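Halton Secondary Glazing Kit: Fitting Guide
Section 3: Fixing the track and hanging the panel

You've measured up, you've cut the track, and now comes the bit we like best! Lay the parts out on something soft before you start, as the acrylic panel marks easily. Leave its film on until step 7.

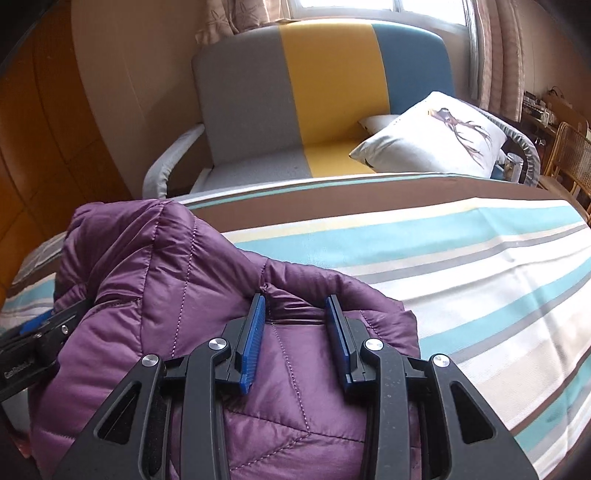
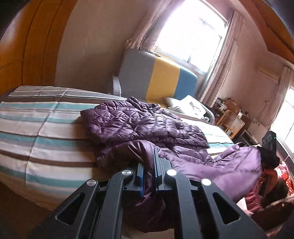
Wokeveck writes from a draughty first-floor bedroom: "I did the top track first and was glad of it. With the bottom one in place you lose your elbow room, and the sill gets in the way of the drill." Do it in that order and the rest goes quickly.

1. Wipe down the window reveal with warm soapy water and let it dry fully. Flaking paint needs to come off now.

2. Hold the deep track (the one with the taller sides) against the top of the reveal, at least 145 mm in from the existing glass if you have a handle or catch that sticks out. Mark the screw holes in pencil.

3. Drill the holes with a 3 mm bit. In masonry, use the bit and plugs from the Leite fixing pack instead.

4. Screw the deep track in place. Tighten each screw until it just sits flush, then stop.

Caution: Overtightening bows the track and the panel will stick. If it has already bowed, back every screw off half a turn and check again.

5. Fix the shallow track along the sill, directly under the first. A plumb line beats a spirit level for this, especially in older houses where nothing is square (and all the better for it, we think).

6. Press the Clutitz brush seal into both side channels, pile facing the room. Trim with scissors.

7. Peel the film from both faces of the panel. Lift the panel up into the deep track, swing the bottom edge in over the sill and lower it gently. It should drop in with a soft click. Lovely!

Note: Panels wider than 1000 mm need two people for step 7. They aren't all that heavy, but they flex.

8. Slide the panel from side to side. It should move with one hand and stay put when you let go.

If you see misting between the panel and the window in November or later, lift the panel out, air the gap for an hour on a dry day and refit. Should it come back, see Section 4, Vents and trickle strips.

Guide last revised Jan 31, 2022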